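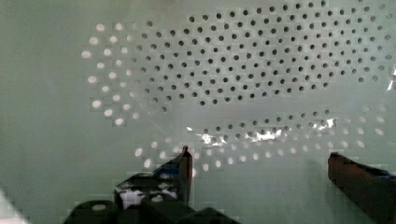
Kusum Nishad: The piece is still bleeding. I followed your steps to the letter and the red has gone into the cream again, so please don't close this.

Ticket opened July 30, 2018
Product: Dremis fibre reactive dye, red, on cotton
Handled by: Áine Heffernan, Ondetti customer help

Reply from Áine
Sorry to hear it. I've reopened the ticket. Before I send you more dye, which I doubt will fix anything, could you tell me how long the cloth sat after you put the dye on, and what you used to fix it? The instructions on the tub say "overnight", and I've never thought that was much of an instruction.

Reply from Kusum
Eight hours, under plastic, in the garage. Soda ash soak first, as per the sheet. Then a cold rinse and a hot wash with the Magnusson detergent your shop told me to buy. I'm not convinced that stuff does anything ordinary soap doesn't. The water looked clear to me so I pieced the top, quilted it, and blocked it damp on the board. Pink halos along every seam where red meets cream.

Reply from Áine
Garage in July would be my first suspect. If it's as cold there as it is here, the dye won't have bonded in eight hours whatever the label claims. Clear rinse water doesn't prove much either. Try this on a scrap of the same red:
Wet it, lay it on white cotton, iron it dry.
Look at the white cotton.
If there's pink, the loose dye was never washed out.

Reply from Kusum
Pink. Quite a lot of it. I also tried a colour catcher sheet and it came out nearly white, so I don't trust those now either.

Reply from Áine
Nor do I, much. Next, the whole quilt in the bath at 90 degrees would move the loose dye, but it would probably do your wadding in. What is it?

Reply from Kusum
Zollivier wool blend. There are some 3,000 hand stitches in that thing and I'm not boiling it.

Reply from Áine
Fair enough. Warm water then, as deep as the bath allows, plenty of detergent, quilt fully under, and leave it for the day. Change the water while it's still coloured. Don't let it dry in between. I can't promise the halos will lift.

Reply from Kusum
2 soaks done. Halos fainter on the border, no change in the centre block. It's meant to hang in a group show in October. I'll do another soak and repeat the ironing test, but I want it noted that the sheet says nothing at all about temperature.

Reply from Áine
Noted, and passed on to Dremis. I asked them the same thing last winter and got a brochure back. Ticket stays open until your next test.

Status: waiting on customer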